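两只手臂的桌子,我们怎么写规矩

作者:Hilde Van Damme

上一篇文章下面有一位读者留言,问我们在 Satstead 有没有一份写下来的操作规则,能不能给他看。规则是有的,可是我不太好意思直接贴出来。它有很多版本,有的句子是英文,有的是荷兰文,还有一些是我翻译成中文的,给从 Cumthorpe 调过来的两位同事用。所以我决定写一篇文章,把里面比较重要的几条讲一讲,也讲一讲它们是怎么来的。我的中文是成年以后学的,如果有的词用得不对,请告诉我,我会改。

先说一下范围。我写的是小型双臂工作台,手臂固定在桌子前面的两个角上,由人远程操作或者由程序运行,做一些桌面上的事情:开抽屉,叠东西,把画放进框里。工厂里的大型机械手有自己的标准和自己的审核人员,我不懂那一部分,也不想假装懂。还有一点:我们的规则是内部规则,它不能代替你们那里的法律要求。设备的说明书也要看。我知道大家都不喜欢看说明书,我自己第一次也是跳着看的,后来又从头看了一遍。

规则的第一版是在 Riklow 写的。那时候我还在那边工作,我们有一张旧桌子和一个很爱写邮件的主管。每次出了一点小问题,他就写一封邮件,邮件的最后一句总是“从今天起,请大家注意”。半年以后,没有一个人知道一共要注意什么。有一个新来的学生把所有的邮件打印出来,用夹子夹在一起,这就是我们的第一本规则。后来我把重复的地方删掉,按照一天工作的顺序重新排列。顺序很有用。按照“安全”“质量”“清洁”来分章看起来很整齐,但是早上站在桌子前面的人想知道的是:我现在应该做什么?

所以现在的规则从开机以前开始。

开机以前

第一条:手不在里面,头也不在里面。这句话听起来像是说给小孩子听的。写这条规则的时候我们讨论了很久,因为原来的英文写的是“工作区域内无人员”,而有一位同事认为,他只是把手伸进去拿一块掉下来的积木,他这个“人员”还在外面。他的理解从语法上说没有错。后来我们改成身体的部位,一个一个写出来:手,手臂,头,长头发,挂在脖子上的工作证。最后一项是我加的,我自己的工作证的带子有一次碰到了夹爪。那次手臂没有通电,我还是吓了一跳。

第二条:先找到急停按钮,再碰别的东西。规则里不写“确认急停按钮的位置”,写的是“用手摸一下急停按钮”。“确认”这个动词很方便,可是用眼睛看一下可以叫确认,想一下也可以叫确认。用手摸就只有一种做法。

第三条:看线。双臂的工作台上,线比手臂更会惹麻烦。线如果太短,手臂伸到最远的地方时会拉住接头;线如果太长,它会落到桌面上,扫到物品,或者被夹爪夹住。我们的做法是,断电以后用手慢慢地把手臂移动到几个极限的位置,同时看线的弧度。手臂很重,移动的时候要一只手托住它。线在肘部外面可以有一个比较大的弯,这没有关系,但是它不应该碰到侧面的墙,也不应该从夹爪的手指中间经过。扎带不要扎得太紧。在 Riklow 我们有过一条外皮磨坏的线,就在扎带的下面,从外面完全看不见。

有人问过我,为什么线的颜色要统一。我的回答是没有特别的理由,只是在录像里容易认出来。规则里也没有这一条,想用什么颜色就用什么颜色。可是请不要用和桌面一样的颜色。

第四条:看螺丝和底座。每天早上用手轻轻推一下底座,如果它会动,今天就不开机,先去找扳手。这一条很短,我没有别的要解释的。

桌面和物品

桌面这一部分是我最喜欢的,也是争论最多的。

我们以前有一条规则叫“桌面保持整洁”。什么是整洁?对我来说,整洁是桌上没有我不认识的东西。对我的同事来说,整洁是所有的东西都和桌子的边平行。有一天我看见他在开始以前把每一件物品都摆正,摆得非常漂亮,结果那一天的记录里,所有的物品都在几乎一样的位置上,一样的角度。用这些数据训练出来的程序,碰到歪一点的画就不知道怎么办。他很认真,工作也没有偷懒,是我们的规则写得不好。

现在的写法分成两个部分。不属于今天任务的东西,如果它不是背景的一部分,就拿走。属于今天任务的东西,按照任务卡上的范围来放,在范围里可以歪,可以互相压住一点,角度每次都要换。任务卡上画的是一个区域,没有画具体的位置。背景物品,比如后面的小柜子,也要写在任务卡上,连它是开着还是关着都要写。

“背景的一部分”这几个字给我们带来过一些麻烦。一件小东西在桌子上放了三天,大家就觉得它属于那里。我们现在的做法是:背景物品有一张清单,清单上没有的就不是背景。如果你觉得某件东西应该留下,请把它写到清单上,签上名字的缩写。写一行字用不了多长时间,但是懒得写的人就会把东西拿走,这样也很好。

关于平的、薄的物品,我要多说几句。纸、卡片、画、带硬纸板背面的图片,对夹爪来说都很难。它们贴在桌面上的时候,手指没有地方可以进去。新手经常用力往下压,希望把边缘刮起来。请不要这样做。桌面会有划痕,手指上的垫子会磨坏,而且手臂的关节在这个时候受的力,操作的人是感觉不到的。我们规定的做法有两种:一种是把物品滑到桌边或者另一件物品的上面,让它的边抬起来一点;另一种是一只手轻轻按住一边,另一只手从对面的边进去。选择哪一种由操作的人决定,但是不可以两只手同时向中间推,那样纸会拱起来,折出一条线,这张画以后就不能再用了。

把画放进框里的任务就属于这一类。框是空的时候很轻,一碰就走。画比框的口大一点或者小一点,操作的方法完全不同,这个要在开始以前就知道。我们有一个星期用错了一批画,每个人都以为是自己的手不好。

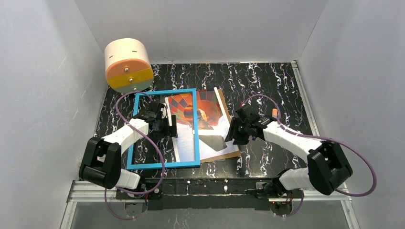
第2卷 第2期

做蓝色框和热气球画的这个任务,黑色的桌面上有白色的纹路,像大理石。新来的同事都说好看,我也觉得好看,不过要提醒一句:画的边上有白色的窄条,桌面上也有白色的纹路,用眼睛在屏幕上看的时候,有时候分不清哪里是画的边。所以规则里有一条,操作的人在夹之前要从另一个角度再看一次。如果只有一个角度,就先把夹爪停在边的上方,看一看再下去。不要一口气做完。

两只手臂同时在画的两边工作,这是规则里写得最细的一部分。两只夹爪靠近同一件物品的时候,要遵守“一只动,一只等”的原则。等的那一只可以停在物品的旁边,但是在动的那一只完成以前,它不改变高度。听起来很慢,对不对?刚开始确实慢。习惯以后,大家的节奏会变得像两个人一起叠床单,不需要说话。例外是两只手必须一起抬起来的时候,那时候由操作的人先数一下再抬。我数荷兰文,我的同事数中文,录音里听起来很有意思。

框的边压在画上面的时候怎么办,也有规定。先把框移开,或者先把画抽出来,都可以,但是不要隔着框去拉画。框的边上如果有小的配件,拉的时候画会挂住。这一点我们讨论过,有一位同事认为隔着框拉也是一种技能,机器人应该学会。我同意它是一种技能。那么请写一张新的任务卡,把它当作另外一个任务来录,不要混在一起。

小柜子放在左后方的角上,圆圆的,有三个小拉手。这个任务里它是背景,不碰它。如果夹爪的手背或者前臂碰到了它,哪怕只有一点点,也要在记录里写“碰到背景”。很多人觉得这样写是承认错误,所以不想写。我花了很多时间解释:这个栏目和你的成绩没有关系。碰到背景的记录我们也保留,只是标出来,有的人专门要用这样的记录。

前臂附近的小东西,比如小块,也是同样的道理。操作的人看的是夹爪,前臂和肘部在哪里,他常常不知道。我第一次操作的时候,夹爪做得很好,肘部把旁边的杯子推倒了。空的杯子,没有关系。所以规则里有这么一句话:“请记住,手臂比手长。”这是我直接从荷兰文翻译过来的,中文读者可能觉得奇怪。我问过两位同事要不要改,他们说不要改,看一次就忘不了。

关于速度

Satstead 的规则没有规定操作的最高速度,软件里已经限制了。我们规定的是什么时候要慢。靠近桌面要慢,靠近另一只手臂要慢,夹着东西从框的上方经过要慢。还有,刚吃完午饭的第一条记录要慢。最后这一项以前没有,是看了记录以后加的。我把一个任务的420多条记录重新看了一遍,用了很多个晚上,在纸上记下每一次多余的碰撞。我不敢说这是科学,我一个人看,标准也许前后不一样。可是下午开始的那一段,碰撞的次数明显比较多。也许是人困了,也许是换了班,我不知道。反正现在大家在下午开始以前先做一次不录像的练习。

有读者可能会问,既然是机器人,为什么这么多规则是写给人的。我们这里的情况是,机器人做的动作都是从人那里学来的。人犹豫,它学会犹豫;人用手臂的背面去推东西,它也这样推。Dekker 的一位工程师来参观的时候说,他看程序运行的样子,就能猜出来是哪一位同事录的数据。我们笑了,后来我自己也试了一次,猜对了。

换班和记录

记录表是大家最不喜欢的部分。我试过很多种格式。第一种格式有很多栏,每一栏都有道理,结果大家在一天结束的时候一次填完,所有的时间都很整齐,全是整点。第二种格式是一张空白的纸,结果有人写“正常”,有人写一首诗(真的有,写的是夹爪)。现在的格式在中间:固定的栏目只有任务卡编号、操作的人、开始前的线和底座检查、碰到背景没有。其他的写在下面的空白里,想写就写。

编号也要说一下。每张任务卡有一个号码,物品换了,号码就换,即使只是换了一张画。上面那个画框任务用的是538号。以前我们写“热气球那个”,可是后来又来了另外一张有热气球的画,于是就有“热气球那个”和“新的热气球那个”,再后来连新的也旧了。从那以后我们只用号码。我承认号码没有名字好记。你可以两个都写,但是号码要在前面。

换班的时候,下班的人和上班的人一起站在工作台前面,由下班的人说今天有什么不一样。我特别要求说“不一样”的地方,不要说“今天做了什么”。做了什么,表上都有。不一样的地方常常很小:右边的夹爪合上的时候声音大了一点,左边的线好像比昨天松,有一张画的角开始翘起来。这些事情单独看都不重要,写到表上会觉得很傻,用嘴说就很自然。

如果没有人来接班,就给下一个人留一张纸条。纸条放在键盘上,不要贴在工作台里面。贴在里面的纸条会出现在录像里。我们有一整天的数据,后墙上有我写的“请买咖啡”。

出了问题以后

规则的最后一部分讲出问题的时候怎么做。我参考了一些别的地方的写法,发现大部分都很长,而出问题的时候人是不看书的。所以我们把这一部分压到最短,打印得很大,放在站着就能看见的地方。

停。先按急停,再想原因。

看。看人有没有事,然后看物品和手臂。

不动。在另一个人来以前,不要把手伸进去。夹爪里如果还夹着东西,让它夹着。有的手臂断电以后会往下落,落得很慢,慢得让人觉得可以用手去接。不要接。

叫。叫同事的名字,不要喊“来人”。

写。当天写,用自己的话写,不需要漂亮的语言。

“叫同事的名字”这一条是一位急救课的老师告诉我的。如果喊“来人”,房间里的每个人都会等别人去。我以前不相信,后来在练习的时候试了一次,果然大家都抬起头,然后互相看。

写报告的那一条,我还想补充一点。我们不在报告里写“操作不当”。这四个字在中文里很常见,我学会它的时候很高兴,觉得听起来很专业。后来我发现,写了这四个字,报告就结束了,没有人继续问。现在我要求写动作:左手臂往右移动,肘部碰到墙,线被拉紧。读的人自己会明白,也会想到应该改线的长度。

规则怎么改

每个人都可以改规则。这件事在 Riklow 是不可能的,在这里也花了一些时间才做到。做法很简单:规则打印出来放在工作台旁边,每页的右边留很宽的空白,旁边有一支铅笔。谁觉得哪一条不对,或者看不懂,就在空白处写。每个月我把铅笔写的意见收起来,能改的就改,不能改的我在旁边写为什么不改,也用铅笔。有一条意见写的是“这个句子里有三个的”,我改了。

十月的时候我们一共删掉的规则比加上的多,我对这件事很满意。删掉的里面有一条是“操作时不得闲聊”。大家都在闲聊,数据也没有变差,而一条没有人遵守的规则会让旁边的规则也变得不重要。还有一条是“请保持积极的态度”,我不知道是谁写的,我问了,大家都说不是自己。

也有一些我想加但是没有加成的。比如我希望每条记录以后都让手臂回到同一个开始的位置。同事们反对,理由和物品摆放的理由一样,如果每次都从同一个地方开始,程序换一个地方就不会了。他们说得对。我们最后的写法是,休息和下班的时候回到固定的位置,两条记录之间不要求,但是两只夹爪要分开,要张开,要高于桌上最高的物品。关于“最高的物品”算不算后面的柜子,现在铅笔的意见还在增加。我个人认为要算。

还有手指的垫子。现在的规定是“磨损时更换”,这又是一个不好的句子,什么叫磨损?我想附上几张垫子的照片,新的、还可以用的、必须换的,让大家对着看。垫子我已经收集了一小盒,放在我的抽屉里,还没有时间拍。Cumthorpe 那边的同事说他们是按照使用的小时来换的,不看样子。我问他们小时是怎么记的,他们还没有回信。

问我要规则全文的那位读者:中文的部分我再检查一遍,请一位同事帮我看看语法,然后放在博客的下载页面上。英文的部分比较旧,柜子那一节还没有更新,请先不要用。如果你们的工作台上也有纸类的物品,我很想知道你们是怎么把它拿起来的,特别是背面有硬纸板的那一种。可以写在下面的留言里,用中文、英文或者荷兰文都可以。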